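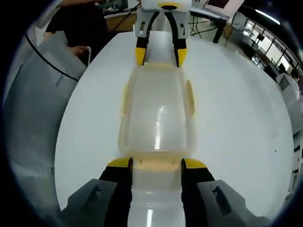

Histadholm revises container sorting guide

Histadholm has issued a revised guide for sorting household plastic containers, in force from 5 October 2024. It replaces the sheet sent out with the September utility bills and covers all 784 addresses on the Godoy and Udier collection routes.

The main change concerns translucent white plastic. Containers of this type were previously accepted with colored plastic and separated at the Kundeo transfer station. They now go in a bag of their own, up to a limit of 40 liters per pickup. Lids and caps of another color must be taken off and placed with mixed plastic.

Containers should be emptied and rinsed in cold water. Labels may stay on. Long or narrow containers should not be crushed or folded, as flattened pieces slip through the screen at Kundeo and end up with paper. Stacking one container inside another is also ruled out.

Jawad Malik, who runs the sorting line, said 156 bags were turned away in September, most of them for food residue. "A quick rinse is enough — we do not need them spotless," he said.

Rejected bags will be left at the curb with a yellow tag stating the cause. Replacement bags are sold in rolls of 100 at the Udier depot. Pickup times are unchanged on both routes. Glass and metal are not affected.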